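The Condiment Door

January 17, 2021

I have been thinking about the refrigerator door, and what it says about a person that the door is full and the shelves are not.

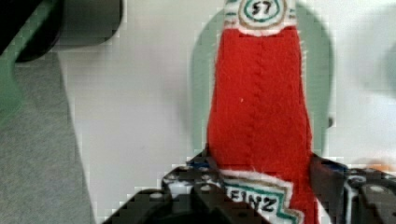
How it got this way

We moved into the apartment on Faronmont in October with one cooler. In the cooler were butter, half a lemon and a jar of mustard that Sylvain had already moved twice. He is loyal to mustard. He will throw out a perfectly good winter coat because the zipper annoys him, but a jar with a brown crust around the lid gets carried up three flights of stairs like a family Bible.

From that single jar we have built an empire. I did an inventory last night, which is the kind of evening we have now. There are 2 relishes, both sweet, both open. There are 4 hot sauces, of which one is hot. There is a plum thing from Pichit Kongkaew downstairs, who makes it himself and hands it over in a baby food jar with no label and no instructions, and it is the only item in the whole door I would save in a fire.

The rest came to us the way stray cats come to people. You buy a bottle of fish sauce for one recipe. The recipe wants a tablespoon. Congratulations, you own fish sauce until you die.

Ketchup, a special case

I grew up in a house where ketchup was a vegetable, a gravy and, on one occasion my mother still denies, a soup. So I have feelings. I believe it goes on eggs. I believe it does not go on a hot dog, and I am aware that I can't defend holding both views at once. Sylvain keeps his in the cupboard, I keep mine in the fridge, and so we have one of each, like a couple with separate bank accounts.

Cold ketchup on hot fries is the correct experience. He says it cools the fries. Yes. They were too hot. I have burned my mouth on fries every week of my adult life and I welcome the help.

The purge

Last weekend I decided to be a grown-up and clear out everything past its date. I put on a podcast and got a trash bag. I was ruthless for a full minute and a half.

Then I got to the capers. The capers expired before we met. I held them up to the light and they looked exactly as capers always look, like something a doctor would want to hear about, and I couldn't think what an expired caper would do that a fresh one wouldn't. Back they went.

The horseradish went, at least. So did a salad dressing called Rey's Own that neither of us remembers buying, and a squeeze bottle whose contents had split into two camps and stopped talking. I rinsed everything for the recycling and my hands smelled like a deli until bedtime.

The door looked wonderful. It closed without clinking. I called Sylvain in to admire it and he stood there a while, nodding, and then he asked where the horseradish was.

We bought a new one on the way home from the laundromat. It's the large size. It was on sale.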